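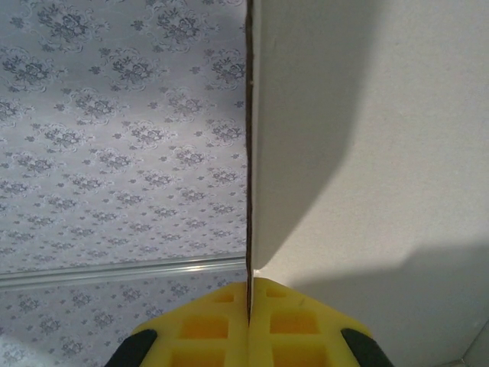 Kaltier Instrument Tray Organizer, Gulteck Series

I'm Nusrat Siddiqui, and I run the little shop behind this page. Before that I spent 19 years in sterile processing, most of it at a surgery center where the day started at 5:30 and the laparoscopy sets came down faster than we could turn them around. So when I say I'm picky about trays, please believe me (my old coworkers certainly will).

The Kaltier organizer is the one I'd have bought back then if anybody had let me near the budget. It's a stainless steel tray with a lid, a set of movable posts and silicone holders that grip the instruments by the shaft, so your scopes and graspers stay where you put them even when somebody sets the set down a bit hard on the cart. And somebody always does!

It comes in two sizes. The Gulteck 4 holds four long instruments plus a small parts basket, and it's meant for the short procedures - diagnostic hysteroscopy, that sort of thing. The Gulteck 36 is the full laparoscopic set, with positions for 36 items, and that's the one most surgery centers order from me. If you're somewhere in the middle, call before you order the bigger one. A half-full 36 is heavier than it needs to be and your techs will not thank you.

What's in the box

Tray base and vented lid
Silicone holders, in the count for your size
Movable posts with hex key
Small parts basket with its own latch
Blank ID tags, one long side and one short side
Printed cleaning and sterilization instructions

The hex key is tiny. Tape it inside a cabinet door the day it arrives. I sell replacements, but I'd feel bad taking your money for one.

Setting it up

Lay your instruments out on a towel first, in the order your scrub techs want them, and take a quick picture with your phone. Then place the posts. I used to do it the other way around and ended up moving everything twice, usually while a surgeon stood in the doorway asking about something else. The posts lock with a quarter turn. If one feels gritty, back it out and rinse the threads, and don't force it.

Leave a gap at the latch end. The lid will close with an instrument pushed right up against it, but you'll be fighting it every single time, and the tips on the finer dissectors don't like that one bit.

Cleaning

Holders come out, basket comes out, everything gets washed separately. The tray is fine in a washer-disinfector. Please use a neutral detergent, as the strong alkaline ones will turn the silicone chalky after a while. I've had holders sent back to me looking like old candy.

For steam, follow the printed sheet that comes with your tray and the instructions for each instrument that goes in it. If the two don't agree, ask your sterile processing lead before you run the load. I know that's more reading than anyone wants at the end of a shift. Robotic instruments and flexible scopes have their own rules, and I don't sell this tray for either one.

A word about inspections

I get a lot of emails from centers that are getting ready for a survey and want to know if a new tray will help. Well, a little! Surveyors like to see sets that are labeled and laid out the same way each time, and the ID tags are good for that. But the tray doesn't come with anybody's stamp of approval for your program, and you'll still need your own cleaning logs, count sheets and staff training records. If you'd like a blank count sheet that matches the 36 layout, write to me and I'll send one over, no charge.

Accessories

Mohmand holder strips fit both sizes and come in packs of four. They're softer than the standard ones, and I prefer them for thin shafts. The Mikdale divider only fits the 36. It splits the tray down the middle, which is handy if your clinic shares one set between two procedure types (I wouldn't do it myself, but I know how it goes with storage space).

Price and ordering

The Gulteck 36 is $322 with the lid and basket included. The Gulteck 4 is priced by quantity, so send me a note with how many you need. I take purchase orders from hospitals and surgery centers. Orders in by noon usually go out the same day, except in March, when I do my stock count and everything runs a day behind.

Unused trays can come back in the original wrap. Once a tray has been through a sterilizer I can't take it back, but if a post or a latch fails, send me a photo and the lot number from the underside of the base and I'll get a replacement part in the mail.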